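Las placas base y los ladrillos de construcción

Material de lectura para niñas y niños. Servicio educativo de la Ludoteca Troddale. 15/8/19

¿Qué es una placa base?

Una placa base es una pieza plana que sirve de suelo a las construcciones de ladrillos de plástico. Sobre ella se levantan casas, puentes, torres y ciudades enteras. Algunas placas son grandes como una bandeja y otras caben en la palma de la mano.

La cara superior de la placa está cubierta de pequeños botones redondos, ordenados en filas. Se llaman tetones o espigas. Los ladrillos tienen también tetones por arriba, pero por debajo son huecos, y en ese hueco entran los tetones de la pieza inferior.

¿Por qué no se sueltan las piezas?

El hueco del ladrillo es apenas un poco más estrecho de lo que el tetón necesitaría para entrar con holgura. Al apretar, el plástico cede una pizca y sujeta el tetón por los lados. Esa fuerza entre dos superficies que se rozan se llama fricción. No hace falta pegamento, y por eso la construcción puede desmontarse y empezarse otra vez.

Conviene apoyar la placa en una superficie lisa y amplia, como una mesa grande. Si la mesa es marrón y la placa es blanca, sus bordes se distinguen muy bien. 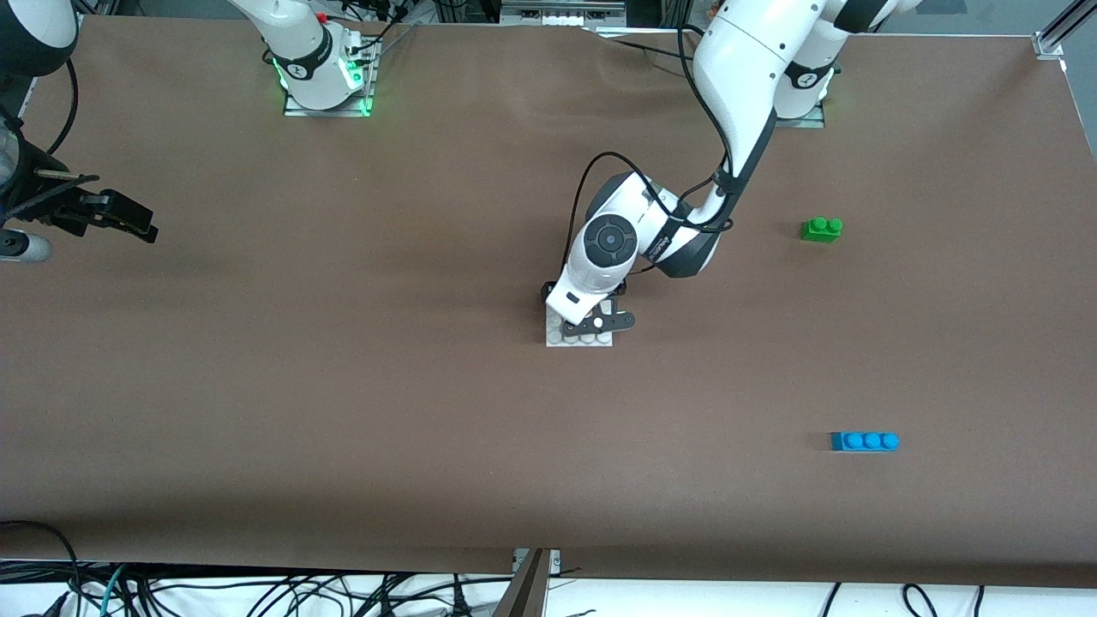 Cómo se mide una placa

Las placas se miden contando tetones. Se cuenta primero una fila a lo largo y después otra a lo ancho. Una placa con 4 tetones en un lado y 5 en el otro se llama «placa de 4 por 5» y tiene 20 tetones en total. Para averiguarlo basta con multiplicar.

Cuando los dos lados tienen el mismo número de tetones, la placa es cuadrada.

Actividad: una torre firme

Se necesitan una placa base y 30 ladrillos. La actividad puede hacerse en grupos de 3.

1. Coloquen la placa sobre la mesa, con los tetones hacia arriba.
2. Formen la primera capa apretando cada ladrillo hasta que no quede ninguna rendija.
3. Pongan la segunda capa de modo que cada ladrillo cubra la unión de dos ladrillos de abajo. Los albañiles colocan así los ladrillos de muchas paredes, y esta forma de unirlos se llama aparejo.
4. Continúen hasta terminar las piezas.
5. Repitan la torre con los ladrillos apilados en columnas separadas y comparen cuál de las dos resiste mejor un empujón suave.

Los ladrillos pequeños no deben dejarse al alcance de los menores de 3 años.

La próxima lectura de la serie, dedicada a los puentes, se publicará en septiembre.

Comentarios (3)

saha_lectora: La usamos en clase y a los niños les gustó mucho lo de multiplicar los tetones. ¿Habrá ficha para imprimir?

Pulunano: En mi casa siempre los hemos llamado «bolitas». Mi hija ya me corrige.

Biblioteca de Jarnaston: Agradecemos el material. Proponemos añadir una actividad sobre simetría con la placa cuadrada.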